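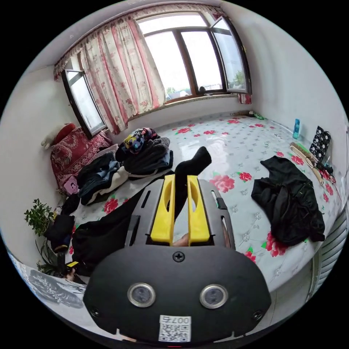

4.2 Open-day session

The Gethin open day (2021-08-30) was our first try outside the lab. Maxine Rutherford ran the demonstration, clothes sorting on a bed, with the hand-held gripper. Visitors could ask for a turn. 447 clips kept, all from the one room. Target was 200 – passed early, so we left the recorder on. 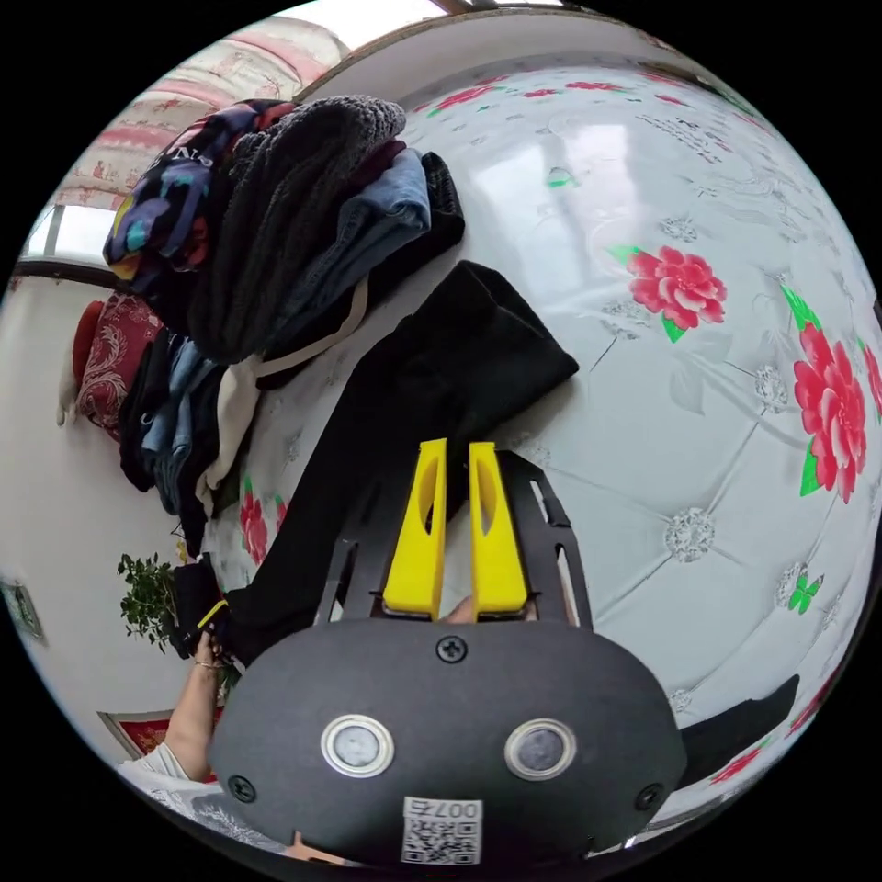 Figure 2. Black garment on the flowered quilt, gripper fingers at the fabric, folded clothes to the left.

Dark fabrics were the hard part. Plarent labels lost the garment edge on black cloth more often then on denim, see Section 5. Thick items also slow.
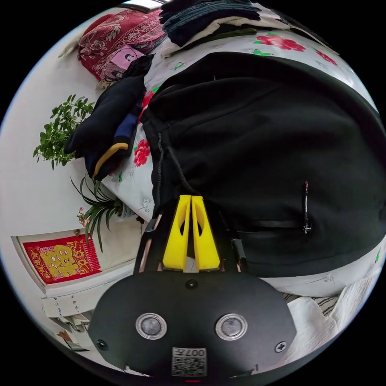

Imider was run on the same clips with no retuning. Visitor turns are kept as a seperate split – shorter, more regrasps, grip height all over the place. Not used for training.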